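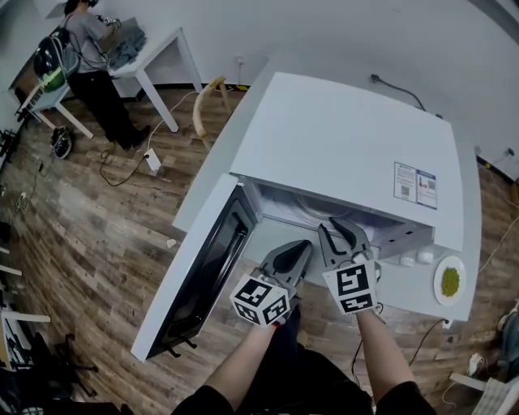
The voting page for the neighborhood budget refuses a part of the residents of Jondska. They scan the code in the letter, they type their year of birth, and then they get the message "This key has already been used". They did not vote before. The letter has two square codes, left for voting and right for reading the project list. I suspected first that phones take the wrong code when two of them stand near each other. A phone held at a normal distance may jump from one to the other, and you do not notice it before you tap. So this can be part of the story in our letters also, but it does not explain why a key is "used".

Ticket opened: 2024-12-05
Opened by: Griet Van der Linden, participation desk, city of Windemen
Assigned to: Siebe Verhoeven, Duro support
Component: Duro voting module, key check
Priority: high (vote is running)
Status: closed, see the last entry

What we expect
A resident scans the left code, confirms the year of birth, chooses projects for the district budget and sends the vote. After sending, the key is used. Not earlier.

What we see
The key is refused at the first attempt. The message is the same on phone and on computer. When the resident types the key by hand it is also refused.

Where
Only Jondska, as far as we know. The city has 16 districts in this vote. The front desk asked the other neighborhood offices and they have no calls of this type.

Already tried by us
Other browser. Private window. Other phone. Waiting until the next day. None of it helps.

Siebe Verhoeven, 09:40
Thank you for the clear ticket. Can you send me a few keys that were refused? Please only the keys, no names or addresses. I also need to know if the Jondska letters were printed together with the others.

Griet Van der Linden, 10:05
Keys are in the secure folder. About the printing: no, Jondska was separate. The district council asked in November for one more project on the list (the crossing near the school), and the other texts were already approved. We held back the Jondska letters and they were made in a second run, 2000 pieces, from a new file. The paper and the layout are the same to my eye.

Siebe Verhoeven, 10:50
I looked at the keys you sent. All of them are marked as used in Duro. For none of them is there a ballot in the ballot table. So we have a key that is closed and no vote that belongs to it. This should not be possible in the normal flow, because the key is closed in the same step as the ballot is stored.
Could you scan the right code of one Jondska letter and tell me the full address that comes up? Use a test letter if you have one, not a real one.

Griet Van der Linden, 11:15
I have one test letter from each run. I put both addresses in the folder. I see a difference, but I don't know if it is important:
First run, right code: the address ends after the name of the district.
Second run, right code: after the name of the district there comes a question mark and then the key.
The left codes look the same in both runs.

Siebe Verhoeven, 11:30
It is important. The project list should be the same page for everybody and it should not carry a key. I will test it on the Lund server, which is our copy without real data.

Siebe Verhoeven, 12:20
Reproduced on Lund. Steps:
1. Make a new key for Jondska.
2. Open the project list with the key in the address.
3. Close the page.
4. Open the voting page with the same key.
Result: "This key has already been used".
When I leave out step 2, the vote goes through and is stored well.
With a key from another district, and the key added by hand to the address of the project list, the result is also wrong. So the fault in the software is there for all districts. It shows only in Jondska because only those letters have the key in the right code.

Griet Van der Linden, 12:35
This fits with what people tell at the desk. Several of them said "I only looked at the projects first, and in the evening I wanted to vote". I wrote it down in my notes but I did not see the connection.
Two questions from my side:
- Did the votes that are already stored stay correct?
- Can somebody see from the address who read the project list? This would be a privacy matter and I have to report it today.

Siebe Verhoeven, 13:25
First question: yes. I compared the ballot table with the used keys for every district. In the other districts the two numbers are equal. In Jondska there are 93 keys that are used and have no ballot. The stored ballots each have one valid key, and nothing was stored double.
Second question: the web log keeps the full address of each page for a short time, so the key stood in it. The key alone does not say who the person is. The list that connects keys with addresses is with the city and not with us. I turned off the logging of everything after the question mark and I removed the old lines, after I saved the count. Please take my text for your report if it is useful, but let your own privacy officer read it.

Griet Van der Linden, 14:00
Report is sent. The privacy officer wants to have the time when the logging was turned off. Could you add this?

Siebe Verhoeven, 14:05
Turned off at 13:02. Old lines removed at 13:10.

Cause, as I understand it now
The project list has an old function from a pilot. In the pilot, residents could give an opinion on the list itself, and for this the page accepted a key and closed it when the page was left. The form was taken away later, but the piece that closes the key stayed. Without a key in the address it does nothing, so we did not see it in the tests. In the second print file the right code was made from the template of the left code, and in this way the key came in.

Repair
1. The project list ignores any key. It is on Lund now, tested with phone and computer.
2. The 93 keys must be opened again. I will not do this without written approval from the city, for it is a change in a running vote.

Griet Van der Linden, 14:30
About point 2. I spoke with our legal service. They agree under these conditions: only keys without a ballot, the list of keys is frozen before the change, and there are two persons present, one from each side. They also ask that we publish a short notice on the page of the vote, so that it is not done silently. I find this right. The budget of Jondska is small, and in the last edition the second and the third project were very close to each other. A doubt about some votes would stay for a long time in such a district.
Approval is in the folder, signed.

Siebe Verhoeven, 15:20
Repair 1 is on the live site. I tested with the test letter from the second run: read the list, go back, scan left code, vote page opens. I stopped before sending.
For repair 2 I propose 16:00 by video, you read the number from the frozen list and I read the number from the database before I press.

Griet Van der Linden, 16:25
Done at 16:00. Both numbers were the same before the change. After the change there are no keys in Jondska that are used without a ballot.

Text of the notice, for the record:
"Some residents of Jondska could not vote because their key was closed by a technical fault. The fault is repaired. If you saw the message that your key was already used, please try again with the same letter. Your vote was not given by another person. Votes that were already sent are valid and do not have to be repeated."

We leave the voting open two days longer for Jondska only. The alderman has agreed to it. I asked the desk to call back the people who left a number.

Siebe Verhoeven, 16:40
Please also note for the next edition:
- Put the two codes farther apart, one at the top of the letter and one on the back side, with a line of text above each.
- Send us one letter of every print run, also when the run is only a correction.
- We add a daily check that compares used keys with ballots per district. It would have given a warning on the first evening.

Griet Van der Linden, next morning, 09:10
First people from the call list have voted without problem. One lady still got the old message, but she had the page open since the day before - after reloading it was fine. I added "reload the page" to the instruction for the desk.
The print office asks if the reading code can go away completely and be replaced by a short web address. I am in favor, but older residents told us last year that they do not like to type. I will open a separate ticket for this.

Siebe Verhoeven, 09:30
OK. Daily check is running, first result is equal in all districts. Closing this one.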